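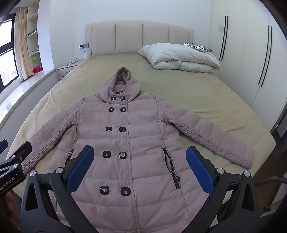 Small Works at Zament, through July

Quick one this month, install is running late and I'm typing between trips up the ladder.

The small works show is open. 80 pieces, all of them under a foot on the long side, hung in one line along the north wall and round the corner into the back room. Prints, ink drawings, a few little oils on panel. No wall text this time, just numbers and a sheet at the desk. Take a sheet, bring it back if you can, we only printed 200.

Start with Jhair Castaño's etchings by the door. Bus shelters at night, mostly, and one of a parking lot in the rain that I keep going back to. Very dark plates, wiped by hand, so no two prints come out quite the same. He pulled them over the winter on the old press at Plunska and says he ruined about 32 sheets of good paper getting the blacks right. Worth it. Ask him about the blue one, he'll talk your ear off.

Gilberto Carhuamaca is in the back room with the Ruria drawings. Some of you saw the first few last year in the group show. There's a lot more now — river banks, fence posts, a dog asleep under a truck — all done in brown ink with a cut reed. He draws standing up and fast, and you can tell where the pen ran dry. I like those bits best. Frames are by Enache, plain ash, no glass on the bigger ones so please dont lean in with coffee.

Red dots are going up already. If you want something, email or call the desk, we can hold a piece for 2 days, no deposit. After that it goes back on the list. Layaway is fine for anything, just ask.

Artists' talk is at 6:30 pm, date to follow once Gilberto's travel is sorted. Chairs are limited so come early or plan to stand. Street parking only, the lot behind us is still dug up.

Also — the sign up for the fall print swap is at the desk. Edition of twelve, any method, paper size is on the form. Last year's leftover portfolios are in the flat file, bottom drawer, pick yours up befor August please.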